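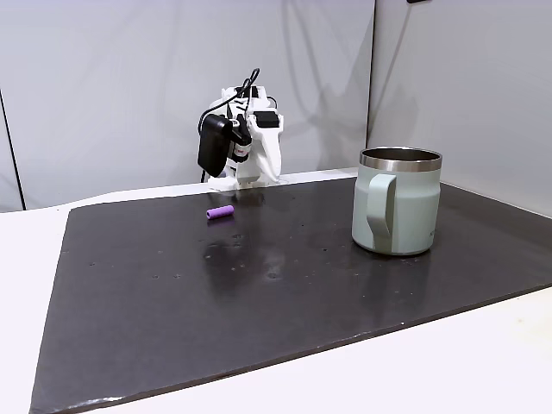

Radu Chiriac started modeling the way many people his age do, by posting pictures of himself and waiting to see who wrote back. The first message came from a thrift store in Linwood. They offered him two jackets and a pair of boots if he would wear them on his page.

"I said yes before I asked what size the boots were," he says. "They were a size too small. I wore them anyway, for one afternoon, and then I gave them to my cousin."

That was three years ago. He is 27 now and has worked for catalogs, a watch seller and a raincoat label called Hirvonen, which put him on the cover of its fall lookbook last October. He still works mornings at a print shop. Modeling pays for part of his rent and most of his travel.

Chiriac is careful when he talks about money. A small label might pay him 200 dollars for a day, and a day can run from 8 in the morning until the light is gone. Some pay nothing and send clothes.

"Clothes are fine if you need clothes," he says. "I have a closet I can't close. At some point I had to start telling people that I pay the phone company in dollars."

He studied accounting and finished the degree. His parents wanted him to use it, and he says he does. He keeps a spreadsheet of every job, with the rate, the date the invoice went out and the date the money came in. The longest wait so far was 133 days. He won't name the company, but he no longer works with them.

Most of his bookings come through Anudo, a small agency that signed him after seeing the raincoat pictures. Before that he did everything himself, including the lighting, with a window and a white bedsheet. He also picked the pictures, which he now thinks was a mistake.

"I always picked the ones where my face looked best," he says. "A client wants to see the coat. If the coat looks bad they don't care about my face." 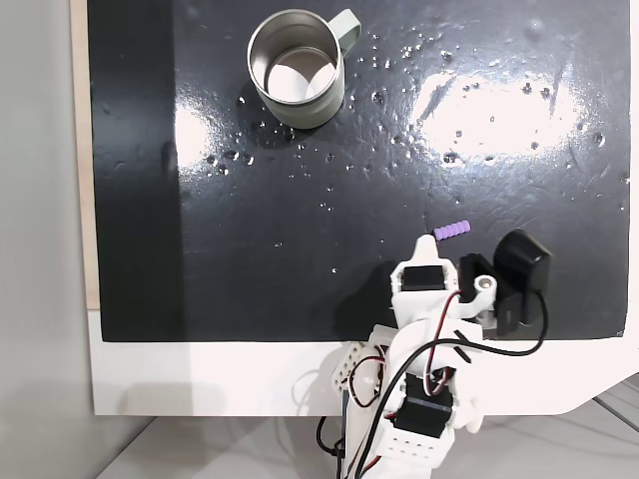 Hanne Rissanen says that he is easy to book and hard to style, and that he argues about collars. She has put him forward for jobs he didn't want and he has taken most of them. In her view he should post less and let the paid work stand for him.

Chiriac disagrees on that point. He posts most days and answers comments himself. He deletes the rude ones and doesn't reply to them. For a while he read them all at night, and he stopped when he noticed he was sleeping badly.

He doesn't follow a special diet. He runs, he cooks at home, and he gets his hair cut by the same barber he had in high school. When people ask him for skin care advice he tells them to wear sunscreen, and some of them are let down by the answer. 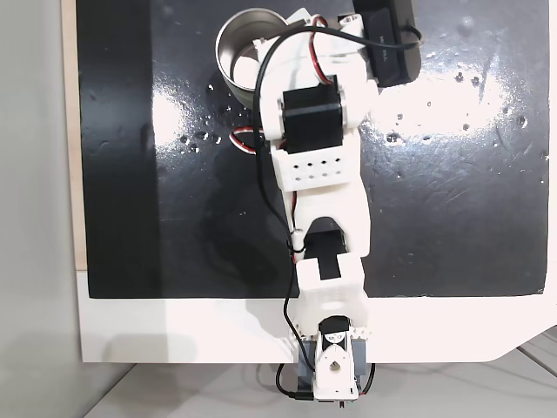
The job he talks about most was a small one. It was a series for Stovodstead, a knitwear maker, shot over two days at a farm outside town by the photographer Joonas Sjöberg. It rained on the second day and they used the barn.

"Joonas didn't tell me to do anything," Chiriac says. "He'd say, go stand over there, and then he'd talk about hockey. I forgot to hold my stomach in. Those are the best pictures I have."

One of them hangs in his mother's kitchen. She had it framed without telling him.

He plans to keep going for another few years and hasn't decided what comes after. He has been helping a friend, Venla Huttunen, with the books for her clothing line, and he likes it more than he expected. She pays on time.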